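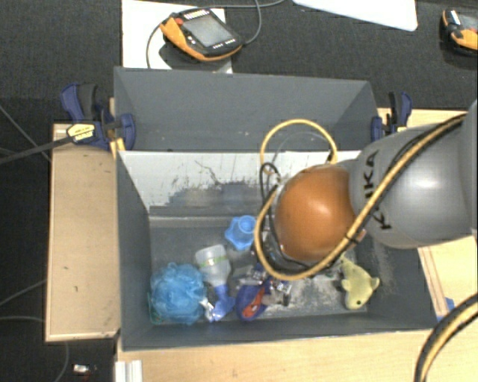
Who can approve a visiting delegation in Flirnix?
Any user with the Host Office role. Parish and Dialogue Desk users can enter a visit and save it, but it stays in Draft until a Host Office user opens it and selects Approve.

4. Setting up a delegation visit

This section covers visits by groups from other churches, councils and faith communities. For single guests staying at the guest house, see section 6. You need a working login and at least one approved host contact before you start. If your diocese was moved over from Estum, your old contacts are already in the list, but their roles are blank and have to be filled in again.

4.1 Create the visit record

1. Sign in and open Visits from the left menu.
2. Select New, then Delegation.
3. Enter the name of the sending body as it appears on its letter. Do not shorten it. The name prints on the welcome sheet and on any certificate of attendance.
4. Choose the tradition or community from the list. If it is missing, choose Other and type it in the box that opens.
5. Enter the arrival and departure dates. Both are required.
6. Enter the head of delegation first, then the other members. Clergy titles go in the Title field and are left out of the Name field.
7. Select Save.

Note: A delegation record holds up to 31 members. For a larger group, make a second record and link the two with Related visit.

Caution: Changing the sending body after step 7 clears the member list. Export the list first if you think the name may change.

4.2 Assign hosts and rooms

1. Open the visit and go to the Hosts tab.
2. Select Add host and pick a contact. Each delegation needs one lead host. In the sample data this is Aranka Kocsis.
3. Go to the Rooms tab and select the meeting rooms you want. Rooms already booked for Mass, retreats or parish classes show in gray.
4. If worship is planned, tick Joint prayer and choose the space. The request goes to the rector of that church, who has 21 days to answer.
5. Enter meal needs, including fasting days. Flirnix does not fill these in from the tradition you chose in 4.1.

Note: The calendar shows fixed feasts for the Western and Eastern churches. Feasts of other religions have to be added by hand under Settings – Calendars. Check this list every February.

4.3 Build the program

1. Open the Program tab and select Add item.
2. Give each item a title, a start time, a place and a speaker.
3. For a talk on a public matter such as religious freedom or schooling, set Visibility to Internal until the speaker has agreed to the title.
4. Select Check times. Items that overlap are marked in red. Items with less than 15 minutes between them are marked in yellow.
5. Select Print draft and send it to the lead host.

The print layout was drawn up by Lionel Masson at the Lundent office and fits on one folded sheet. Programs with more than 172 lines run on to a second sheet, and the fold marks are dropped.

4.4 Send for approval

1. Go to the Summary tab and read through the list of missing items.
2. Select Send for approval. The status changes from Draft to Waiting.
3. When the status changes to Approved, select Letters and choose Invitation. Check the spelling of every name against the passport copies.
4. Download the letter, print it on headed paper and have it signed. Visa offices may not accept a letter without a signature.

Caution: Passport copies must not be stored in the Notes field, which all parish users can read. Use the Documents tab and set access to Host Office only.

If the status stays at Waiting for 3 days, write to the Biswas support desk and give the visit number from the top of the Summary tab.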